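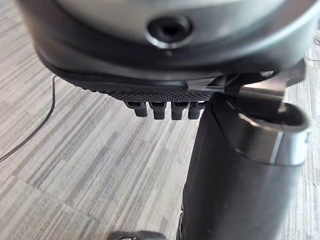

Pale grey housing and black rim, close up.

A thread on what we know so far about the second series of Somside. I've had the same few questions in my replies all week so it's easier to put it in one place.

First, it is happening. Sperling put out a short statement this morning. Filming is done and the edit is under way. Bjarke Bach is directing again and has a writing credit on every episode this time. Last time he shared the writing on most of them.

It's leaving the channel it started on. Series two goes straight to Altis and the first series moves there too. If you've got it recorded, keep the recording. There's a music rights thing that means two songs in the pub episode will be swapped for the streaming version.

Release date is 27th June. All six episodes on the same day. I know a lot of people liked getting one a week and talking about it after, and so did I, but that's how Altis puts out its drama and I don't see them changing it for one show.
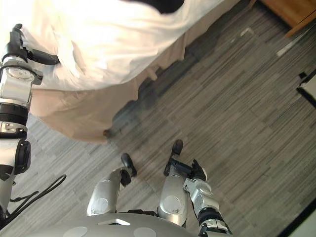

On episode length. The first five run to under an hour each. The last one is listed at 100 minutes, so it's a feature really. Bach said at the Q&A in May that he had asked for two separate episodes and was told to pick a place to stop. He didn't want to, so they let him run on.

Casting. The sister is back. The ferry captain is back. The police inspector isn't, and the statement doesn't mention him at all. I asked the press office and they said they had nothing to add. Make of that what you want. He was last seen getting into the car with the wrong number plate, so it could go either way.

There's a new family, who have bought the boatyard. That's all from the trailer. The trailer is 90 per cent people looking out of windows, but you do see the boatyard sign being painted over in one shot.

Where it's set: still Nondgate for the most part. Some of the later episodes go inland. A few of you who live up that way saw the vans by the old cinema in the winter and guessed right.

Someone asked whether the petition made any difference. For anyone who missed it, when the old channel went quiet after the first series a fan page got 2609 names together and posted the lot to Sperling, printed out. Bach mentioned it at the Q&A. He said it was nice to have, and that the deal was nearly done by then anyway. So maybe a bit, maybe not.

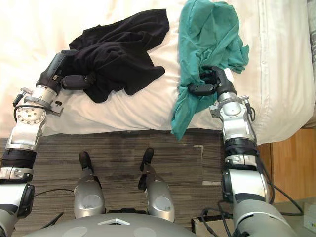

Black on the left, teal on the right, white sheet underneath.

Back to the questions. Do you need to rewatch series one? I'd say watch the last two episodes at least. The new one picks up the same night, with the power still off. If you've forgotten who had the key to the chapel you will be lost in the first ten minutes.

Is it going to be as slow? Probably. I've seen 15 minutes of it, which is what they showed at the Q&A, and there's one scene of two people waiting for a bus that must be a third of that. I thought it was very good. My brother was sitting next to me and he did not.

The music is by the same composer but there's more of it. I'm not sure about that yet. One of the things I liked about the first series was how long it would go with only the wind and the boats knocking about.

Subtitles. Altis has said captions in 23 languages at launch. The first series only ever had English, and they were wrong in places (the "harbour mister" got a fair bit of use on here). The old episodes are getting new captions as well.

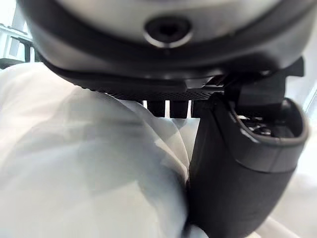

No news on a disc release. I asked about that too. The first series came out on DVD around a year after it was shown, but that was with the old channel and I wouldn't count on it. The shop in Nondgate that did the map and the mugs says it has no licence for the new series either.

Third series? Bach was asked straight out and said he has an idea for one but hasn't written any of it down. Sperling's statement calls this one "the next chapter" and leaves it there. I've seen two sites report that a third is confirmed. It isn't, they've both taken it from the same line.

Correction to the post further up: the ferry captain is in four episodes, I've now been told, so not the full run. Thanks to the person who messaged me.

I'll be watching on the day and posting after each episode, with a spoiler warning at the top of each one. Mute the word Somside if you're saving it for the weekend.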